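Trulirow Hand Gripper
Two-jaw hand-held gripper for teaching and trialling soft-goods handling

Home / Equipment / Grippers / Hand-held

If you are planning to automate any kind of textile work, the Trulirow is a lovely place to begin spending money. It lets a person do the job by hand, with the same two jaws a robot arm would use, and record how it went. You find out which of your tasks suit a parallel gripper before you have signed for an arm, a stand, a guard and an electrician.

We have stocked it since May and it has quickly become the thing we reach for first when a customer rings about laundry, bedding or upholstery. Cloth is hard. It folds over itself, it slides, and one corner looks much like another. An hour with this in your hand teaches you more about your own linen than a week of reading data sheets (we have tried both).

What it is like to use

The body is matte black plastic with metal pins at the pivots, so the whole linkage is open and you can see exactly what it is doing. The jaws close in parallel, and the gripping face is finely ridged, which helps a great deal with thin cotton. Squeeze and the fingers come together; let go and they open again. Most people are comfortable with it by their second or third go.

Where it really shines is the small pinch. You don't need a great handful of material to shift a heavy item. Go in low, take a single fold at the edge and lift from there.

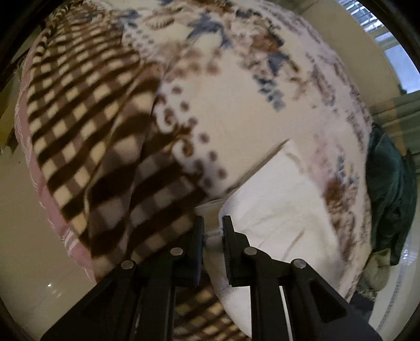
Pinching a fold of white fabric at the bottom of a patterned bedding bundle.

Mixed bundles are worth practising on early. A plain sheet tucked under a printed quilt asks for a different approach from a flat towel on a bench, and it is much better to discover that at the trial stage, when changing your mind costs nothing.

What's in the box

Gripper, fully assembled
2 spare finger tips
2 spare pivot pins
Printed quick-start card
Carry pouch

The camera and its mount are sold separately. See the Bokex range if you don't already have a wide-angle camera you like.

Planning your budget

Our engineer Naveed Zaidi looks after most of the textile enquiries, and he suggests splitting the spend into stages. Start with grippers and people's time. Look at what you have recorded, pick the one task that went best, and price an arm for that task alone. Customers who do it in this order tend to buy a smaller arm than they first asked for, and they are happier with it.

A few things people forget to put in the sums:

Storage. Video files from a full day's recording are big, so allow for a proper drive.
Staff time. The person who folds the sheets now is the person you want holding the gripper, and somebody has to cover their usual work.
Spares. Finger tips wear. Put a set in the first order and save yourself the postage.
Test items. Buy or set aside old bedding in several fabrics and patterns. Plain white alone won't tell you enough.

One or two?

For picking up, moving and dropping into a bin, one gripper is plenty. For folding, buy 2 from the start. Holding a sheet with one gripper and a bare hand feels natural, but your future robot won't have the bare hand — and the recordings won't be much use to it.

Good to know

Not for wet work or anything hot from a press.
Please don't use it on pins, hooks or zips, as they mark the ridges.
Fits left or right hand.
Works with the Pons arm adaptor, so the same fingers can move across to your arm later on.

Try before you buy

We keep a loan set at our Tikdale workshop and you are very welcome to come and have a play. Bring your own linen! Loans last 30 days, and if you go on to order, the loan fee comes off the price. Ask for Naveed when you book and tell him what sort of fabric you handle most.

Related items: Bokex camera mount, Pons arm adaptor, Trulirow finger tips (pair)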